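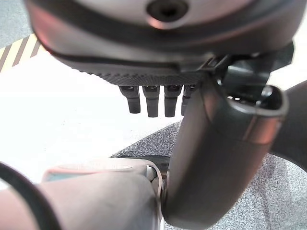 Open day at Telach, a thread

1/ Spent my Saturday at a robot open day. I am a grown adult with a lawn to mow. The lawn can wait. The lawn has never once offered me a name badge and a free pen.

2/ Telach makes parts that go inside other parts. Once a year they open the building and let the public wander through with coffee. I've driven past the place for years and assumed it was a dentist's office with a very large parking lot.

3/ Sign-in was a tablet on a stand. You type your name, it prints a badge. Mine said "ORGANIZATION: NONE," which felt personal.

4/ Before you go in there's a safety talk. Stay behind the yellow and black tape. Don't lean on anything. If a person in an orange vest says move, move. The man in front of me asked if the robots could get out. The woman giving the talk said, "They're bolted down," in the tone of someone who says it at parties too.

5/ First room: Koltell. Koltell is a robot arm that puts lids on jars. There was a line of 40 people to watch it put lids on jars. I joined the line.

6/ It's good at lids! It's better at lids than me, and I say that as a person who has had to call a neighbor over about a jar of pickles.

7/ The engineer let a kid hand it a jar upside down. Koltell stopped, considered its life, and set the jar gently to one side. Huge applause. I have done the exact same thing with a tax form and gotten nothing.

8/ Second room was the one I'd come for. They call the project Feyisa. Two arms, one bench, and a live feed on a big screen from the little camera near one wrist, so you see the job from the robot's side.

9/ If you're picturing a sweeping view of the future, adjust. What the robot mostly sees is robot. Big gray housing overhead, black pins hanging down in a row, a fat curved dark gray link right in the middle of everything, and a bit of bright white surface peeking through the gaps. It's like trying to watch a movie from inside someone's coat.

10/ I asked how it finds anything with its own elbow in the way. The engineer said that was a fair question and also most of her job.

11/ Then she gave me the real answer, which I'm passing along with maybe 60 percent of it intact: the arm always knows where its own joints are, so the software can subtract them. What's left is the stuff it cares about. "It ignores itself," she said. I know people who paid good money for a retreat to learn that.

12/ The pins got a lot of questions. Blunt black rods, rounded off at the tips. A boy of maybe seven asked if they were teeth. The engineer said no. The boy did not look convinced and neither was I.

13/ Close up, the thing has nicer detailing than my car. There's a band under that gray housing with a fine crisscross texture, the kind you get on the grip of a good screwdriver. And one of the arm segments is a pinkish beige. I'd been expecting gleaming chrome and got the color of my aunt's bathroom.

14/ A retired machinist next to me spent the whole demo looking at the bracket. Just the bracket. He said you can tell everything about a shop by its brackets. I asked what this one told him. He said, "They're fine," and went to find his wife.

15/ The task: one arm picks up a small plastic housing, the other arm takes it, turns it around and gives it back. That's it. That's the demo. It takes 22 seconds and I watched it five times.

16/ On the third go they missed. One hand opened a hair before the other one closed and the part went skittering across the bench. The whole room said "ohhh" like it was a figure skater.

17/ Nobody in the crowd cared about the two clean handoffs before that. After the drop we were all invested. People were giving the arms advice. A lady in a Sunday hat (on a Saturday!) said, "Take your time, honey."

18/ Fourth go: perfect. She took full credit and I think she earned it.

19/ They've done 2,000 practice handoffs since January, according to the poster. The poster did not say how many ended up under the bench. I asked. The engineer laughed a little too long.

20/ Someone always asks the jobs question, and someone did. The answer was careful and had clearly been through a few meetings. The short version is that the boring jobs go first and they're hiring for the other ones. The guy who asked wrote it down. I noticed the guy mopping up by the coffee station had stopped mopping to listen.

21/ I'd have liked a longer answer to that one. I'd have liked it more than the pen.

22/ Third room: Orico. Orico is a cart that follows you around. That's the pitch. You walk, the cart follows, and it holds up to 300 pounds, so naturally every dad in the building wanted to sit on it.

23/ There was a sign saying please do not sit on Orico. There was a second, larger sign saying the same thing. I'd love to know what happened between the first sign and the second sign.

24/ Orico followed me to the end of the hall and back. Then a guy in nearly the same blue jacket cut across and it left with him. Didn't hesitate. I haven't been dumped that efficiently since college.

25/ Lunch was hot dogs, cooked by humans, slowly. The line was longer than Koltell's. A missed business opportunity, if anyone from Telach is reading this.

26/ Practical stuff for next year's crowd: park in the back lot, the front one fills up early. Wear shoes you can stand in. Rooms two and three have no chairs. Go to Feyisa first, before the school groups arrive and you're watching through a forest of backpacks.

27/ Also, ask the engineers things. They're standing there in matching polo shirts hoping somebody will. I got ten minutes on cable routing alone. Did you know a cable on a moving arm has to be planned like a bus route? I do now, and so does my wife, who did not ask.

28/ Few replies coming in, so: yes it's free. Yes kids can go. No, you can't drive the arms yourself, I asked that too. There's a sign-up sheet for it "at a future event," and I put my name on it twice in case one gets lost.

29/ A couple of you want to know if it was scary. Not really. It's hard to be scared of something after you've watched it fumble a piece of plastic and heard a church lady talk it through. Orico, maybe. Orico has no loyalty.

30/ The badge is on my fridge. ORGANIZATION: NONE, Telach Open Day, September 21, 2019. The free pen ran dry before I got home.

31/ Lawn update: still there, taller. If anyone at Telach has a robot for that, I'm available for a demo and I'll supply the hot dogs.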